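## Cómo pintar al revés sobre vidrio, sin prisa

Esta técnica me la enseñó Hằng Nghiêm en el taller de Mistside, y desde entonces la cuento a todo el que se deja (¡que son bastantes!). Se pinta por detrás del cristal, así que lo primero que pones es lo último que pondrías en un lienzo: firma, brillos, perfiles.

1. Limpia el vidrio con alcohol y no toques más esa cara.
2. Pega el boceto por el otro lado, invertido.
3. Traza los detalles con pincel fino y deja secar 2 horas.

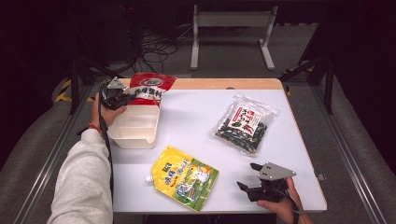 4. Rellena los colores medios, en capas delgadas, y dale la vuelta de vez en cuando para ver cómo va quedando.
5. Cierra con el fondo, bien opaco.

Si un color se te va de las manos, ráscalo con un palillo antes de seguir, que luego queda atrapado debajo de todo lo demás. Yo perdí así un cielo precioso en marzo, y todavía me acuerdo de él cuando abro el bote de azul.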